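Durkham Bench Kit: Gallery

Maribel Lozano and I have had the Durkham kit from Erkon on loan since June, and we've grown fond of it! She picked memory swaps for it to practice on, the sort of fiddly job our repair counter sees all day long.

Over the open desktop, with a blue memory module beside the processor
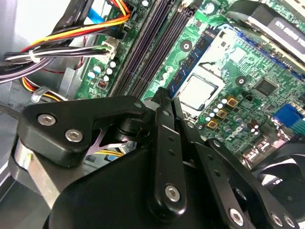
The parts plate

Gray, upright and full of sockets and pads, with a long slot near the bottom for the blue strip.
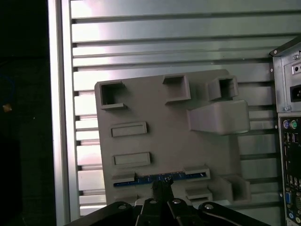 Reaching for the board
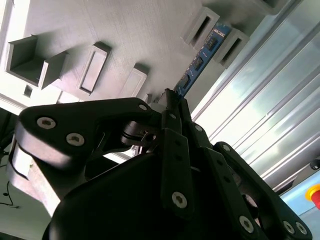 Erkon rents the kit by the month, plate included, and Booker Abernathy will happily talk you through the terms (bring coffee). Ask him about fingertips too. A narrow tip like the one touching the edge of the blue board is what we'd order again.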